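Plisanell Wall and Ceiling Finish
Item 2159
Color: Dulari
Sheen: Flat
$49 per can
One can covers 200 square feet, one coat, on a smooth primed surface

Add to cart | Order a sample card | Find a store

Overview

Plisanell is a flat, water-based paint for indoor walls and ceilings. It comes from Skena in three colors, all of them pale enough to start an argument at the paint counter. Dulari is the warm one. On the card it's a cream with a little pink in it. On a north wall in winter it's a cream with less pink in it. On a ceiling over a red rug it has been described to us as "salmon" by a customer who wanted her money back and later, after rolling up the rug, didn't.

We get asked whether one paint can really do the walls, the ceiling and the underside of whatever shelf or loft you've built over the desk. It can. Plenty of companies sell a separate ceiling paint, and we used to sell one too. It was this paint with a different label and a slightly higher price, and we stopped in September after a customer read both labels side by side in the parking lot and came back in to discuss it.

Where to use it

Plisanell was made for small plain rooms: box rooms, closets large enough to stand up in, home offices that were closets until recently, the space under the stairs. It also works well inside built-in enclosures, such as a painted nook or a boxed-in work area with a board overhead. Flat paint is kind to these spaces. You stand close to the walls, the light comes in from one side, and anything with a shine to it will show every pass of the sanding block.

It goes over primed drywall, primed plaster, primed wood and primed fiberboard. You'll notice a word that keeps coming up. Please prime.

Don't use it in a shower, on a floor, on a radiator, or outdoors. Somebody in the reviews used it on a mailbox. The review is two stars and we feel that's generous.

About the color

Most off-whites are chosen from a chip the size of a cracker and then put on four walls and a lid. A color that looks like nothing at all on the chip gets a lot stronger when it's bouncing off itself. Dulari is mixed with that in mind, so it may look a bit dull on the sample card. Tape the card up in the corner of the room, near the ceiling, and leave it there through a whole day. The corner is where you'll see the most change. Each surface picks up some color from the ones next to it, and the two walls and ceiling will rarely agree on what they are. 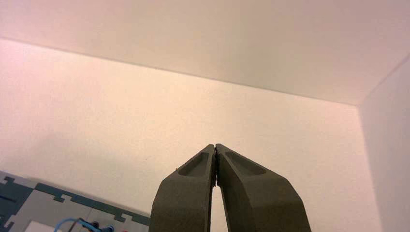
The ceiling is usually where people lose their nerve and reach for a bright white. You can do that, and there's a white in the Yip range that will sit next to Dulari without making it look like an old tooth. But a room painted all one color has fewer lines in it, and in a small room that's a real help. There's also no cutting-in along the top of the wall, a job that has done more harm to marriages than wallpaper ever managed.

If you do want a separate ceiling color, paint the ceiling first. Let it dry overnight before you put tape on it. Overnight means overnight.

A note on pink. Dulari has a faint amount of it, and what you'll see depends on your bulbs. Warm bulbs bring it forward. Cool ones push it back and leave you with a plain cream that's a shade grayer than you expected. Daylight does both, depending on the hour. We can't mix the paint to suit your bulbs, though we've been asked to, in writing, with a spreadsheet.

What you'll need

A short-nap roller, the kind sold for smooth surfaces
A two-inch angled brush for corners
A tray, or a pail with a grid
A pole for the roller, if you value your neck
Primer
Fine sandpaper
A damp cloth
A lamp you can move

The lamp is the item people skip. Hold it close to the wall, pointed along the surface, before you open the paint. Every bump, drip and fleck of old roller fuzz will throw a shadow. Sand those down now. They don't improve under paint, and you'll find them again the first evening you sit in there with the light on.

How to put it on

Stir the can well, down to the bottom. The pink settles. If you don't stir it, the top half of the can will give you one room and the bottom half will give you another.

If you're using more than one can, pour them together in a clean pail and mix them. We match every batch against the last one and we're proud of how close they come, and we would still mix them.

Start in the corners with the brush. Work a few feet at a time and follow with the roller while the brushed edge is still wet. If you brush every corner in the room first and then go to lunch, you'll get a border around each wall like the edge of a stamp.

Roll the ceiling in one direction, toward the window. Roll the walls from the top down. Load the roller often and press lightly. When the roller starts to sound sticky, it wants paint, and leaning on it harder won't produce any.

Leave it alone while it dries. Dulari goes on looking blotchy and a little too dark, and for a while it'll look like a mistake. This is the point at which we get most of our phone calls. Give it until the next morning, then look at it in daylight, then call.

Two coats will do for most walls. Plan on 3 if you're covering a dark color or anything red. For red, have the primer tinted too. The store can do it while you wait.

Inside corners

Corners get their own section because they account for most of the photos people send to our help desk.

In a tight corner, paint builds up. The brush drops a bit extra there, the roller shoves a bit more in after it, and by the second coat you have a soft rounded bead where the crisp line used to be. Pull a nearly dry brush down the corner after each coat to take off the extra. Do it once and move on. Going back after a few minutes drags the skin that's starting to form.

If there's a crack in the corner, fill it with a paintable caulk, wipe it with a wet finger and let it cure for as long as the tube says. Filling it with paint will work until the heat comes on.

Where boards or panels meet, decide early whether you want the joint to show. A thin, straight joint looks fine painted over. A joint that has been half filled looks like something you meant to get back to.

Cleaning and touch-ups

Flat paint marks more easily than shiny paint. We'd love to tell you otherwise and the marketing department has tried. Plisanell will take a wipe with a damp cloth and a drop of dish soap once it's had a few weeks to harden. Rub gently. Scrubbing leaves a polished patch, and then you have a clean spot that's more visible than the dirty one.

Keep a small jar of leftover paint for touch-ups and write the room on the lid. Dab it on with a scrap of roller sleeve, which will match the texture better than a brush. Touch-ups blend well in the first year. After that the wall has aged a little and you may want to do the whole section, corner to corner.

Sample cards

Our cards are painted with real Plisanell, so they're a fair guide. Printed colors and anything you see on a screen are less so, and your phone has opinions of its own. Cards are free with any order and can be sent on their own for the cost of the stamp.

Questions people ask

Is Dulari white?
Next to a sheet of printer paper, no. In a room with no printer paper in it, most visitors will say it's white and wonder why you're bringing it up.

Can I get it in a satin?
No. We tried a satin version. Every corner of the test room had a stripe of glare down it, and Oleksandra Nazarenko, our color lead, asked for the door to be kept shut.

Will it hide a bad ceiling?
It'll hide a slightly bad one. A flat finish softens waves and patched spots. It won't do anything for a sag.

Does it smell?
A little, while wet. Open a window.

Can I return an open can?
You can return an unopened one in its original condition. An open can is yours, and so are the feelings that go with it.

Does it match the old Skena cream?
No. The old cream was yellower. If you still have a wall of it and need to patch, bring in a chip the size of a coin and the store will match that.

Storage

Keep the can above freezing and out of the sun. Press the lid down all the way around with a block of wood. Once it has frozen, the paint turns lumpy and can't be stirred back. Empty cans can go with metal recycling in many towns once they're fully dry; check with yours.

Page updated Friday, May 2, 2025

Also in this range: Plisanell primer, Yip ceiling white, Skena angled brush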